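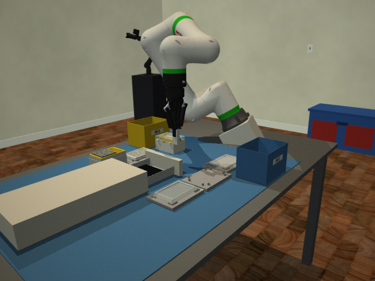 The Drirow bench in simulation, gripper over the small white box. Render: Kassa

Can a machine do the chores yet? Ayuba Tetteh laughs. "Dishes, no. Plates like these - getting there."

He means lab plates. His team at Kassa has run the bench 1,780 times in simulation since June. Laundry is a diffrent story. "Socks move. A tip rack holds still."
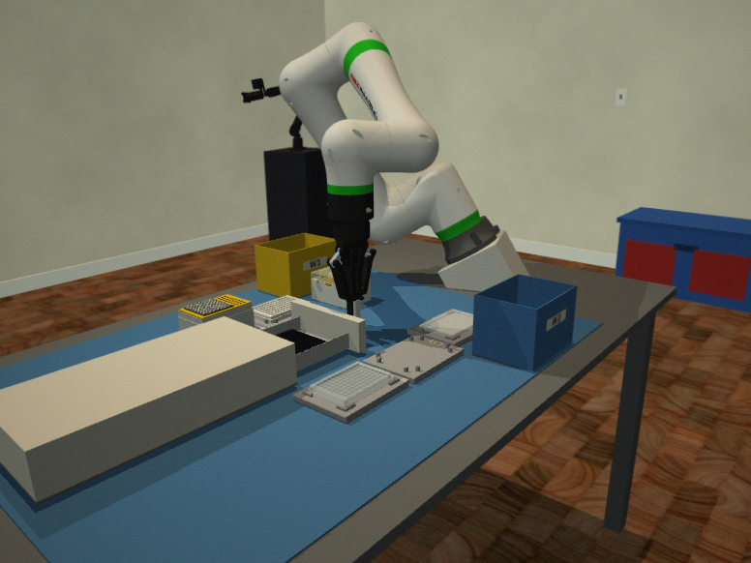
What about the shop floor?

Slower. "Give me 3 more years," Tetteh says. Stocking shelves maybe, sweeping sure. Folding? "Ask my kids."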